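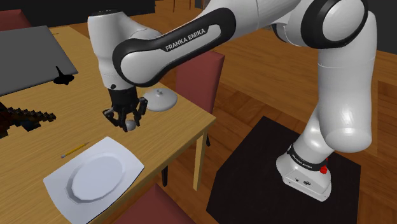 Illska opens its simulation work to visitors in Bragança

Bragança, Apr 18, 2021 – Robotics software company Illska will hold an open day at its Bragança office this month, with live demonstrations of Jalus, its program for rehearsing robot handling tasks in simulation.

Visitors will see a simulated arm with a multi-fingered gripper work at a wooden table set with everyday things, among them a tray, a pencil, a small grey ball and a domed lid. The table and the objects on it can be changed between runs, and visitors may ask for a run to be repeated with a different layout.

The demonstration set holds 514 objects and 1,935 table layouts. Each session lasts 40 minutes and is led by one of the engineers who built the scenes.

"People usually see a robot when the work is finished," said Martim Aguiar, head of demonstrations at Illska. "We want them to see the tests as well, including the grasps that fail."

Gerkberg, which has used Jalus since last year to plan its packing stations, will give a short talk after the second session. Questions will be taken in Portuguese and English.

Entry is free, but places must be booked through the Illska website. There are five sessions during the day. Children under 12 must come with an adult. The office is on the ground floor and has step-free access.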